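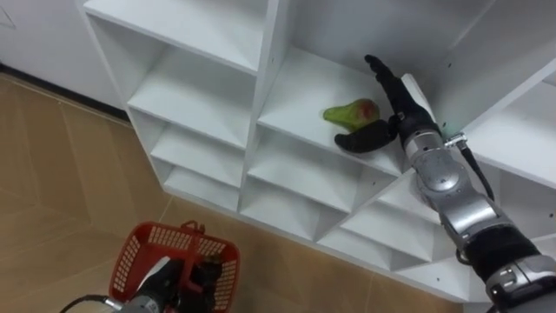
Shelving notes, May

White laminated shelving with diagonal dividers suits fruit that bruises under its own weight. Pears should go in a single layer, on their sides, with space between them. The angled compartments are better kept for wine or rolled towels, as round fruit slides to the low corner and collects there.

Tarmo Toom of Rebane suggests a limit of 30 pounds per board for units held on pegs. Check the peg holes twice a year. A hole that has widened will let the board tip forward under load.

Wipe the boards with a damp cloth and dry them at once, front edges included. Pear juice left overnight can lift the edge strip. Replacement pegs are at the Grurdale counter, bin 81.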